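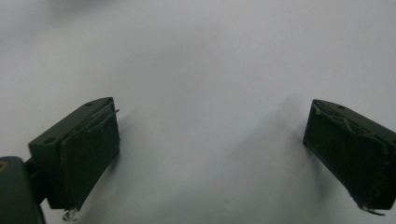 Kendex plain white work top, 2000 mm

Back in stock from July. One colour, one finish, one length. Plain white, no pattern, no print. Used for packing benches, sorting tables, craft rooms, shop counters. Top only – legs and trestles are on the Wurnex page.

Price: 180 each, delivery extra
Length: 2000 mm
Stock code: 308
Colour: plain white
Fixings: not included

What you get

One top, wrapped, corner protectors on all four corners. Leave the protectors on until it's where you want it. Care sheet is under the wrap, please dont throw it out with the packaging, we get calls. Fitting sheet is the same one as for the old Nirngate top and the hole spacing is the same too, so if you have Nirngate legs already they will go straight on.

Not included: legs, screws, edge strip. Edge strip can be added in the basket, or ring and we'll put it on the order.

Choosing white

Most people ordering this one want to see what's on the bench. Small parts, labels, thread, beads, dropped screws. Dark things show up very well on it, pale things less so. If you handle mostly white packaging have a look at the Shukla top instead, same size, mid blue.

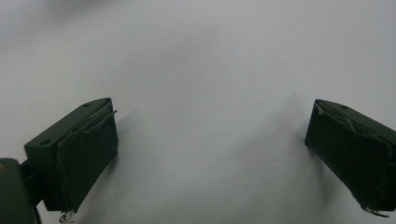 White is never one white once it's in a room, and we do get emails asking if the top is faulty when half of it looks grey. It's the light. With a lamp at one side or a window behind you the tone moves across the top. Look at the middle, nearly pure white, then towards the upper left where it goes to a cooler light grey. Same colour all over. If you need an even white for product photos, light it from both sides and keep well back from the edges. For matching to a wall or a cupboard ask for a sample square first – free, one per customer, comes in an ordinary envelope.

Cleaning

Damp cloth, drop of washing up liquid, dry it after. No scouring pads. No bleach. Pen marks: get to them the same day if you can. Tape residue comes off with a bit of cooking oil on kitchen paper, then wash as normal. Don't cut directly on it, use a mat.

Fitting

Two people for lifting. Lay the top face down on a blanket, legs on, then turn it over together. Hand tighten everything first, go round again with the screwdriver once it's standing. No power drivers please. Check it for wobble before loading, and check the screws again after the first week.

Two tops end to end: stand them both up, push together, level the legs and then fit the joining plates underneath. Plates are sold in pairs. There will be a visible line at the join, cant be avoided.

Delivery and returns

Goes on a pallet van, kerbside only. Morning or afternoon slot, you choose at checkout. Unwrap and check the face before signing, or write 'unchecked' on the driver's sheet. Marks and chips need reporting with the stock code and your order number.

Unused tops can come back if the wrap is on. We can't take back anything drilled or trimmed.

Trade orders and anything over one pallet – ask for Lorna Policarpio, mornings are best.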